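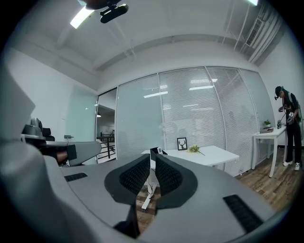

손에 드는 그리퍼 점검 시간. 오른쪽 벽 옆에서도 그리퍼 하나를 두 손으로 들고 들여다보고 있습니다.

손에 드는 그리퍼를 평소에 어떻게 관리하느냐고 물어보시는 분이 계셔서, 답글로 쓰다가 글자 수가 도저히 안 맞아 타래로 옮겨 왔어요. 저희 팀이 노사노(Nosano)에서 이 그리퍼 세트를 맡은 뒤로 제가 제일 오래 붙잡고 있는 일이 이거라서 말이 좀 길어질 것 같습니다. 차 한 잔 떠 오셔서 천천히 읽어 주세요 ㅎㅎ

먼저 저희 세트가 어떤 구성인지부터요. 왼손용 하나, 오른손용 하나가 한 조이고, 모자챙에 끼우는 작은 장치까지 합쳐서 한 세트로 관리합니다. 세트마다 수첩이 한 권씩 있어요. 9월에 제가 문구점에서 사 온 그냥 줄 수첩인데, 이게 웬만한 관리 프로그램보다 손이 잘 가더라고요. 지금 얘기하는 건 그중에서도 제일 많이 굴러다닌(!) 세트입니다.

손가락 얘기를 제일 먼저 해야겠네요. 사진 가운데에 마주 보고 있는 검은 손가락 두 개요. 겉은 둥근 껍데기이고 물건에 닿는 안쪽은 그물 무늬 패드입니다. 이 무늬 사이에 종이 가루며 옷 보풀이며 별게 다 끼는데, 처음엔 저도 대수롭지 않게 봤어요. 그러다 얇은 봉투를 집는데 자꾸 한쪽으로 돌아가는 거예요. 설정을 한참 의심하고, 케이블도 다 뺐다 꽂아 보고, 결국 패드를 털었더니 얌전해졌습니다. 그날 오후가 통째로 날아갔죠.

그래서 지금은 시작 전에 무조건 패드부터 봅니다. 마른 솔로 위에서 아래로 쓸고, 보풀이 남으면 테이프를 살짝 붙였다 떼요. 꾹 누르면 안 되고 정말 얹는다는 느낌으로요. 물티슈는 저희 팀에서는 금지입니다. 저도 한 번 썼다가 패드가 미끌미끌해져서 그날은 그냥 예비품으로 버텼어요. 혹시 손에 핸드크림 바르시는 분들, 바르고 바로 패드 만지지 마세요. 네, 제 얘기입니다.

패드는 브롤렉스(Brolex) 것을 씁니다. 갈아 끼울 때는 꼭 두 쪽을 같이 갈아요. 한쪽만 새것이면 닫을 때 물건이 낡은 쪽으로 슬금슬금 밀려가는데, 눈으로는 잘 안 보이고 기록에만 삐딱하게 남아서 찾기가 참 고약합니다. 빼낸 패드는 날짜 적어서 봉투에 넣어 두고요. 아깝다고 섞어 쓰던 시절도 있었는데 그때 수첩을 보면 온통 물음표예요.

다음은 두 손가락이 맞물리는 높이. 살짝 벌린 상태에서 정면으로 놓고 틈을 봅니다. 틈이 위아래로 고르면 통과, 한쪽이 벌어져 보이면 뿌리 쪽 나사를 봐요. 여기서 조심하실 게, 기울여 든 상태로 보면 멀쩡한 손가락도 어긋나 보입니다. 저는 책상 모서리에 본체를 대고 눈높이를 맞춘 다음에 봐요. 허리를 꽤 숙여야 해서 폼은 안 나지만 이 방법이 제일 덜 헷갈렸어요.

나사 조이는 건 퐁삭 마하웡(Pongsak Mahawong) 님한테 배웠습니다. 저는 한쪽을 끝까지 조이고 다음으로 넘어가는 사람이었는데, 퐁삭 님이 옆에서 보시다가 번갈아 조금씩, 마지막에 한 바퀴 더 돌면서 확인하라고 하셨어요. 그 뒤로 손가락이 뻑뻑하다는 메모가 눈에 띄게 줄었습니다. 드라이버도 전동 말고 꼭 손으로 돌리는 걸로요. 퐁삭 님, 이거 보시면 밥 사겠습니다. 진짜로요.

회색 몸통에 있는 검은 틈새들도 잊지 마세요. 몸통 한쪽에 짧은 것, 반대쪽에 비스듬히 긴 것이 있는데 저는 긴 쪽부터 솔질합니다. 붓은 화방에서 파는 납작붓이 좋았고, 칫솔은 너무 뻣뻣했어요. 에어 스프레이는 안쪽으로 먼지를 밀어 넣을까 봐 겁나서 안 씁니다. 이건 근거가 있다기보다 제 성격 문제일 수도 있어요. 잘 쓰고 계신 분 계시면 어떻게 부시는지 좀 알려 주세요.

여기까지 끝나면 영점을 잡습니다. 순서는 이래요. 완전히 벌리고, 손을 떼고, 일곱까지 세고, 천천히 닫고, 다시 일곱까지 세기. 왜 일곱이냐면 처음 적어 준 분이 그렇게 적어 주셨습니다 ㅎㅎ 여섯이어도 될 것 같은데 이미 팀 전체가 입으로 세는 박자가 되어 버려서 바꿀 엄두가 안 나요. 아침에 다들 중얼중얼 세고 있으면 좀 귀엽습니다.

영점 값은 아데덱스(Adedex)라는 저희 내부 프로그램에 올라가는데, 오른쪽 것은 닫았을 때 68 근처면 마음을 놓습니다. 단위는 묻지 말아 주세요, 저희끼리 쓰는 눈금이라 밖에서는 아무 뜻이 없는 숫자예요. 어제랑 오늘 값이 많이 다르면 절대 덮어쓰지 말고 패드로 돌아갑니다. 급하다고 그냥 덮어썼다가 그날 기록을 전부 다시 본 적이 있거든요. 점심도 못 먹었어요.

모자챙 장치는 그리퍼보다 손이 덜 가지만 집게가 헐거워지는 게 문제예요. 모자를 쓰고 고개를 크게 두세 번 끄덕여 보고, 각도가 처지면 집게 안쪽 고무를 갈아 줍니다. 모자마다 챙 두께가 조금씩 달라서 아예 모자도 세트에 포함시켜 버렸어요. 남의 모자 빌려 쓰지 않기! 위생 문제도 있고요. 빨래는 각자 집에서 합니다.

그리고 자리 얘기. 점검하는 방은 좀 밝아야 좋더라고요. 창고 쪽에서 하던 때는 그물 무늬 사이가 안 보여서 휴대폰 불빛을 입에 물다시피 하고 봤습니다. 지금 방은 천장등이 켜져 있으면 웬만한 보풀은 그냥 보여요. 책상 위에 사슴 머리 그림 액자랑 꽃도 있어서 기분도 한결 낫고요. 다만 그리퍼를 책상 끝에 걸쳐 놓는 건 정말 하지 말아 주세요. 떨어뜨리면 소리부터가 마음이 아픕니다.

오전 점검은 처음 오신 분이면 최대 30분 정도 잡으시면 됩니다. 익숙해지면 훨씬 짧아지는데, 그렇다고 처음부터 재촉하지는 않아요. 서두르신 분 수첩에는 꼭 빈칸이 생기고, 그 빈칸은 나중에 제가 전화로 여쭤보게 되거든요. 서로 민망한 통화입니다.

이 세트가 지금까지 여닫은 횟수를 물어보신 분도 계셨는데, 오늘 아침 아데덱스 화면에는 3,535로 떠 있었어요. 패드 갈고 나서부터 다시 세는 숫자라 전체 수명은 아닙니다. 예전 값은 옛날 수첩에 적혀 있는데 제 글씨가 너무 엉망이라 옮겨 적는 중이에요. 3인지 8인지 저도 모르겠는 줄이 있습니다.

요즘 고민은 왼쪽 것이에요. 닫을 때 끝에서 아주 살짝 걸리는 느낌이 나는데, 값은 멀쩡하고 나사도 멀쩡하고 저 말고는 못 느끼겠다고들 하십니다. 제가 왼손잡이라 예민한 건가 싶기도 하고요. 일단 상카왓(Sangkhawat) 작업실에 있는 예비 손가락으로 바꿔 끼워 보고, 그래도 걸리면 뿌리 쪽 축을 열어 볼 생각입니다. 열기 전에 퐁삭 님한테 꼭 먼저 물어볼게요. 지난번에 혼자 열었다가 작은 와셔 하나를 찾느라 바닥을 기어 다녔던 기억이 아직 생생합니다.

저희 아침 점검표를 짧게 옮겨 두고 갈게요. 그대로 가져가셔도 됩니다.
패드 솔질, 양쪽 다
손가락 틈 정면에서 보기
뿌리 나사 손으로만 확인
몸통 틈새 납작붓
벌리고 일곱, 닫고 일곱
값 적기, 어제 값이랑 나란히
모자 쓰고 끄덕끄덕
수첩에 이름

긴 글 읽어 주셔서 고맙습니다. 예비 손가락 끼워 본 결과는 이 타래 밑에 이어서 적을게요. 혹시 비슷하게 끝에서 살짝 걸리는 증상 겪어 보신 분 계시면 답글 부탁드려요. 사소한 거라도 정말 반갑습니다!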